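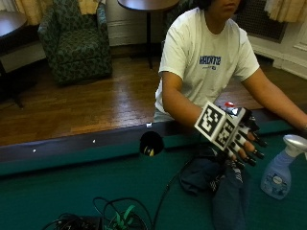

Evening Floor Host, Nondgate Billiards and Social Club

Part-time, year-round
Reports to: Floor manager
Start: March

Nondgate is hiring an evening floor host for its location on Vilden Street. The club has 10 pool tables, a snack counter and a small league room at the back. It is open to the public every day, and members get a lower hourly rate and can book tables ahead of time. There are 169 members at present, most of whom live or work in the neighborhood.

The floor host is the person people see when they walk in. You will assign tables, start and stop the clock on each one, take payment, hand out cues and balls, and keep the room in good order. On league nights you will also post the match sheet and collect the score cards from both teams.

What the job involves

Greeting players and finding them a table, or putting them on the waiting list when the room is full
Brushing the felt and wiping down the rails between parties
Checking house cues for loose tips and setting aside the ones that need repair
Running the register and balancing the drawer at close
Explaining house rules to new players, including no drinks on the rails and no jump shots on the front tables
Answering the phone and taking bookings in Pratell, our table reservation program (we will train you on it)
Restocking the snack counter and the cooler
Sweeping, taking out trash and locking up with one other staff member

Hours

Shifts run from 5:00 p.m. to 11:00 p.m. We are looking for someone who can work 3 shifts a week, with at least one on the weekend. League play runs September through May, and those evenings are busier and sometimes finish late. If a match is still going at closing time, we let the players finish, and you are paid for the extra time.

Summer is slower. Hours may drop to two shifts a week in July and August, and you should plan for that before applying. 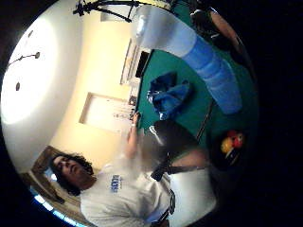 Do I need to be a good pool player to apply?

You need to know the basic rules of eight-ball and nine-ball, enough to settle a simple disagreement about a foul. Skill at the table is not part of the hiring decision. Several people on the current staff started with very little playing experience and picked up the rest on the job.

Requirements

Age 18 or older
Comfortable handling cash and making change
Able to stand and walk for most of a six-hour shift
Able to lift a 40-pound box from the floor to a counter
Polite with the public, including when asking someone to leave
A reliable way to get home after 11:00 p.m. - the last bus on Vilden Street leaves before we close

Experience in a pool hall, bowling center, restaurant or store is helpful but not required. We would also like to hear from anyone who has recovered tables or replaced cue tips. The club does its own small repairs, and a full recovering is done by Sundqvist Table Service.

Pay and benefits

Hourly pay depends on experience and will be discussed at the interview. Staff are paid every two weeks. You also get free table time when you are off shift and the room is not full, half price at the snack counter, and a free entry in the spring singles tournament. There is a small parking lot behind the building that staff may use.

How to apply

Pick up a form at the front desk any day after 2:00 p.m., or send a short letter telling us where you have worked and which evenings you are free. A resume is fine but you do not have to have one. Please include 2 references who are not relatives, with phone numbers.

Interviews take place at the club and last half an hour. If we would like to go further, we will ask you to come in for one paid trial shift alongside a current host. We will contact everyone who applies, including those we do not hire - please allow up to 3 weeks for a reply.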